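Walk-through checklist, Esthorpe open day
Filled in by: Gilmar Tavares
Date: 24/06/2024
Site: Drurnness building, ground floor demo hall
Copy to: Naledi Shabalala

Hi Naledi, I went through with the sheet on my phone and typed as I walked, so forgive the rambling. Anything marked FIX needs doing before the doors open. Anything marked OK I checked myself.

1. Entrance and sign-in
Visitor badges at desk: OK
Group size card on display: FIX
The card still says 10 per tour and we agreed on 6. Please reprint it in bigger type, I had to bend down to read it! The badges look great, by the way.

2. Floor and walkways
Yellow line visible all the way around the arm cell: OK
Cables covered: FIX
One cable cover by the second pillar has curled up at the end. I caught my shoe on it, so I can promise you a kid will too. Tape won't hold it (I tried). We need a new piece.

3. Arm cell, Meireles unit
Gate interlock stops the arm: OK
Emergency stops tested, all 4: OK
Speed limited for demo mode: OK
Light curtain: OK
I opened the gate mid-cycle and the arm stopped right away, then did it again with the tour guide watching so she knows what it looks like. She also asked what to say if it stops during a tour. I told her to say it stopped because it's supposed to, and then wait for the operator. Nobody but the operator resets it, please put that on her cue sheet.
The stop button on the far side is fine but there's a coat rack in front of it. FIX. Move the rack over by the restrooms.

4. Simulation corner, Tendix station
Kitchen program loads from cold start: OK
Screen secured to stand: OK
Chairs clear of the walkway: FIX
I love this corner and I think it'll be the busiest spot in the hall. The kitchen runs on the big screen and people can stand right up close with no fence, which is a nice break after the cell. I sat through a good chunk of it with a cup of coffee and called it testing.
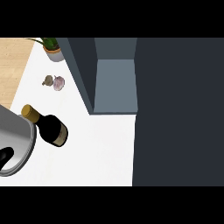

My one worry is where people will sit. The chairs were set in two rows and the back row pokes out past the line, right where the tour turns the corner. One row is plenty, and the rest can stand. I'd also like the keyboard put away in the drawer between sessions, or somebody's going to close the program and we'll be looking at a desktop for half the afternoon.
Power strip under the desk is off the floor and has its own switch: OK

5. Sound and lighting
Speaker level at the cell: OK
Overhead lights: FIX
Two tubes are flickering over the snack table. Not dangerous, just annoying, but some visitors are really bothered by flicker and I'd rather get it sorted. The ladder is in room 268.

6. Exits and first aid
Both exits clear and unlocked: OK
First aid kit stocked: OK
Extinguisher tags in date: OK
The one by the loading door comes due in August, so we're fine for this event. I put it on the maintenance board anyway.
Front desk extension for emergencies is 410. It's on the wall by the cell but it needs to be at the Tendix station too. FIX.

7. Staff briefing
Operator named for every session: FIX
The last session has a blank next to it. I can cover it if you're stuck, but I'd need to skip the cleanup (what a shame).
Hair tied back and no lanyards inside the gate: add to briefing, please. I saw two lanyards today and one of them was mine.

Overall: good to open once the FIX items are closed. Text me when the cable cover comes in and I'll come down and walk that stretch again before I sign.

Gilmar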